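Gotcombe Summer School in Robot Learning
Week 4 handout: Wrist views, fixed views, and the trouble with glass

Welcome back, everyone! Last week we trained a policy from a single fixed camera and were all rather pleased with it, so this week I want to spoil the fun a little and ask what happens when the object is transparent (glassware is my favorite way to humble a good policy).

The method in the Coelho notes is simple enough. We record 180 demonstrations by teleoperation, saving the fixed and wrist views together with the joint positions, and train the same network three ways: fixed view only, wrist views only, and everything at once. Each version then gets 17 trials. Please don't pool the trials across versions, however tempting it looks when your error bars are wide!

When you go through the recordings, keep an eye on the printed graduations. Marks on the far wall show through the near one, so a wrist camera can see the same number twice, once of them backward, and a feature matcher will happily pair up the wrong ones. Write down 4 moments where you think this could fool the encoder, and bring them along to the discussion. 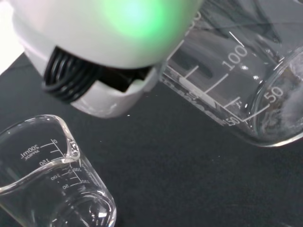
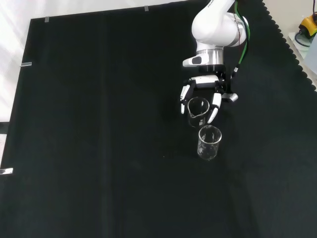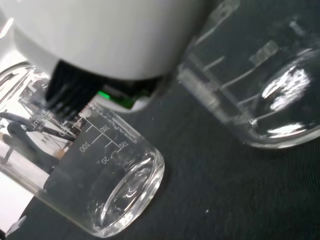
Figure 9. Two glass beakers and the dark work surface: wrist view, fixed view, wrist view.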